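Aquecer um bairro também é uma decisão pública

Vivo em Ranard há 11 anos e aprendi o português já adulto, nas reuniões de moradores mais do que na escola. Peço por isso alguma paciência com as minhas frases. O assunto é a rede de calor que a câmara quer instalar na zona baixa da cidade, e sobre a qual se falou muito pouco até julho.

O projeto chama-se Clarness. A ideia é aproveitar o calor que sobra da lavandaria industrial Msimang e levá-lo, por tubos enterrados, a cerca de 1.000 casas. Sou a favor. O calor já existe, hoje sai por uma chaminé, e muitas famílias da zona baixa passam o inverno com aquecedores elétricos velhos, que gastam muito e aquecem mal.

A minha dúvida está no contrato. A câmara propõe entregar a rede à empresa Jimer durante 15 anos, com o preço do calor revisto de 3 em 3. Quem tem eletricidade pode, pelo menos em teoria, mudar de fornecedor. Quem ficar ligado a este tubo não pode mudar para outro, e o texto que foi posto à consulta dedica ao preço uma única página. Li essa página várias vezes e continuo sem saber quem fiscaliza a revisão. 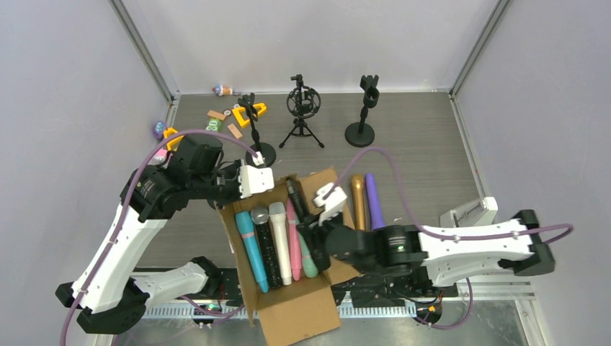 Dois braços robóticos, uma caixa de cartão e um suporte de microfone.

Dizem-me que sem uma empresa privada não há dinheiro para abrir as ruas. Pode ser verdade. Mas a câmara entra com o subsolo, com as licenças e com os edifícios municipais como primeiros clientes, e isto tem valor. Em troca devia pedir um lugar na gestão da rede e um teto para o preço, escrito no contrato e fácil de compreender por quem paga a fatura.

Também me preocupa a dependência de uma só fonte. Se a lavandaria fechar ou mudar de cidade, de onde vem o calor? O documento fala de uma caldeira a gás de reserva. Aceito uma caldeira para os dias de avaria, mas não aceito que ela se torne, sem discussão, a fonte principal de uma rede que nos apresentam como limpa.

A consulta fica aberta mais algumas semanas e as respostas podem ser entregues no balcão da câmara até às quatro da tarde. A minha já lá está. Pedi que publiquem a fórmula do preço antes da votação, com um exemplo de fatura para um apartamento pequeno.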